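Prukstead Opens Small Parts Exchange for Repair Shops and Home Fixers
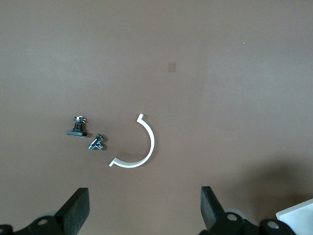

PRUKSTEAD, 4/2/24 -- Santoso, a supplier of spare parts for household appliances and workshop equipment, has opened a small parts exchange at its Prukstead warehouse. The exchange takes in surplus and salvaged parts, sorts them and sells them singly to repair shops and to people doing their own repairs at home. Stock is limited to items that fit in the palm of a hand. Typical pieces are a black plastic electrical component with small silver metal terminals, of the kind that resembles a switch or connector, and a little metal fitting with a threaded end. Both sorts of part are hard to buy one at a time from most wholesalers, who sell by the box.

The exchange opened with 1000 parts on the shelf. Most came out of Santoso's own returns, and the rest were bought from Fatel, an appliance service firm that closed its Prukstead workshop last year and had drawers of leftover stock going back a long way.

"We kept getting calls from people who needed one fitting and were being asked to buy a bag of them," said Jarrah McKinnon, who manages the Prukstead warehouse. "We had the single pieces already. They were in tubs under the benches, and it took us most of the winter to go through them."

Parts are sorted at a row of tables along the north wall of the warehouse. Each one is laid out on a bare surface, checked for cracks, bent terminals and damaged threads, and measured. Electrical parts are tested for continuity before they are priced. Threaded fittings are run against a gauge and marked with the thread size, and any that do not match a known standard go into a separate drawer, where customers can look through them and try them against their own pieces at the counter.

Every part then goes into a clear bag with a printed label giving the size, the type and, where it is known, the make of machine it came from. The labeling system was set up by Sławomir Domański, a former appliance technician who joined Santoso from Fatel. It uses 275 part groups, with the most common ones kept nearest the counter.

"A lot of these have no number on them, or the number has worn off," Domański said. "So we label by what can be measured. If you bring in the old part, we can usually tell you in a few minutes whether there is one here that matches. Bring it in even if it is broken. A broken one is still a good deal easier to work from than a photo or a description over the phone."

Prices are set by group and are posted at the counter. Electrical parts that pass testing carry a 30-day exchange period. Fittings may be returned in the same period if they have not been installed. Santoso does not sell used parts for gas lines or for mains water supply, and staff will refer customers to a licensed contractor for that kind of work.

The exchange also buys. Repair shops and businesses clearing out a storeroom can bring in surplus stock for an offer, and there is no minimum amount. Parts should be loose or in open containers so that they can be checked. Motors, circuit boards, batteries and anything containing oil are not accepted -- the warehouse has no room to store them safely.

Local shops were given early access during a trial period before the opening. During the trial the exchange filled 373 requests, most of them for switches, terminals, elbows and tees. Lumon, a repair shop in Prukstead that works mainly on coffee machines and small pumps, took part and has since set up a standing order for mixed fittings, to be collected every other week.

Santoso plans to add a searchable stock list to its website in July. Until then, customers can phone the parts counter or visit in person. Shops that want to check on several items at once are asked to send a written list with sizes, and to allow two working days for a reply.

About Santoso

Santoso supplies new and reclaimed spare parts for household appliances, workshop tools and light commercial equipment. The company is based in Prukstead, where it runs a warehouse, a trade counter and the small parts exchange.

Media contact: Jarrah McKinnon, Warehouse Manager, Santoso, Prukstead. Interviews and visits to the sorting tables can be arranged through the trade counter during opening hours.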